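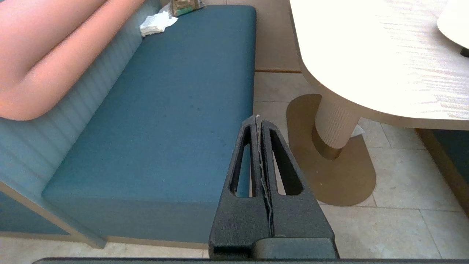 Workshop notebook, 23 Oct 2023

Seat pads again. I said in March that I was finished with seat pads and could get on with the backs, and I am eating my words now. The complaint from upstairs is that people slide forward on them, and having sat through a long lunch on one myself I have some sympathy. The teal fabric is smooth and it shows every speck, and there were a few dark ones on it today along with a heap of crumpled white napkins up at the far end near the backrest, so the brush and the cloth had to come out before I could do anything sensible. The big salmon cushion I left leaning where it was, against the blue boarding.

Print this page

First job was the slide test, which sounds grander than it is. I put the flat weight on the pad, hooked the luggage scale to it and pulled until it went. Did it with the pad as it is and then with the old Korach offcut laid on top, and the Korach hangs on much better (you can feel it with your palm, never mind the scale!). The trouble is the Korach is scratchy on bare legs and I can already hear what they'll say in summer. Edvin Eklund thinks we should leave the cover alone and tip the foam instead, a wedge under the front edge so you settle backwards a bit. I was against it this morning and have come round to it over the afternoon, mostly from sitting on a folded towel pushed under the front. It really does make a difference. I stopped bracing my feet.

What I don't want is to lose the square front edge. It's the one thing about these pads I am properly pleased with, a nice crisp line over the pale trim on the base, and if the wedge makes it bulge I shall sulk. So: wedge under the foam, inside the cover, with the front strip kept in the firm grade. Wisholm do a firm grade in the thickness we want, but last time they sent the soft one with the firm label on it, so squeeze it before signing!!

Length, for the order. Measured along the back where it meets the boarding I get 2,267 mm, and Edvin got the same with the steel tape after I'd made him do it without looking at my number. The drawing says otherwise and the drawing is wrong. I've crossed it out in red on the wall copy. If anyone has a tidy copy at home please cross that one out too.

Cleaning notes while I remember. Brush first, along the length and not across, then the damp cloth, wrung out hard. The grooves in the boarding want the soft paintbrush, top to bottom, or the crumbs just end up on the seat you've finished. Fluff comes off the cushion seams and gets absolutely everywhere, I was picking threads off things all day. Brekke's spray leaves a ring on the offcut so I haven't let it near the real pad. The Clondura stuff is all right but stinks of oranges.

Also wiped along the tan strip at floor level. There's a line of old grout haze on the tiles next to it that I'm not going to shift with a cloth, leave it for whoever does the floor.

E-mail this page

Money: Wisholm quoted 69 a pad for the foam cut to shape, wedge extra, and wouldn't say how much extra over the phone. I've asked for it in writing. We only need 2 to start with, one to live on the bench and one to cut up when I get it wrong.

To do: ring Wisholm about the wedge. Find the long zip (it was in the biscuit tin, it isn't now). Ask Edvin whether the towel can stay under the front edge till the foam comes, as he seems to think it's his towel. Make a paper pattern for the new cover from the measured length, and label it with the length this time. Try the Korach on the underside only, to stop the whole pad creeping on the base, which I hadn't thought of until I was putting the scale away.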